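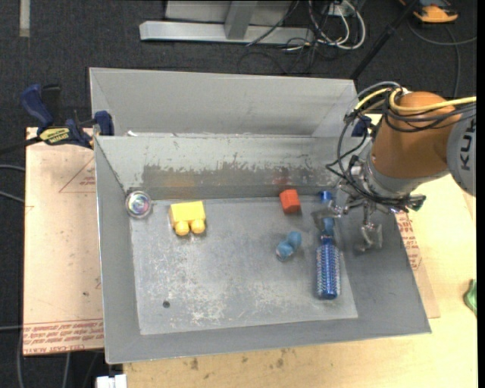

Clandus Visitor Information - Support Desk
Ticket 814
Subject: Wrong ferry times on the Clemside destination page
Priority: 3
Status: Resolved, pending review on Thursday

Reported issue
A reader planning a trip to Clemside advised that the page lists a morning ferry from Sowa at 7:40. The timetable posted by the Sowa harbor office shows no sailing at that hour between November and March.

Log
09:15 - Ticket opened and assigned to the content team.
09:50 - Error confirmed on the English page. The German page shows the correct winter times.
10:30 - Cause identified. The English page was still drawing on the summer table after the Kevora update in October.
11:05 - Winter table linked. Page cache cleared.
11:20 - Old times still displayed on mobile. Cache cleared a second time; correct times now shown.
13:40 - The same fault was found on 5 other island pages and corrected.

Reply sent to reader
Thank you for your message. The ferry times have been corrected. Visitors traveling in winter are advised to confirm sailings with the harbor office the day before departure, as service may be suspended in high winds.

Related ticket: 561 (Sowa lighthouse opening hours) - remains open.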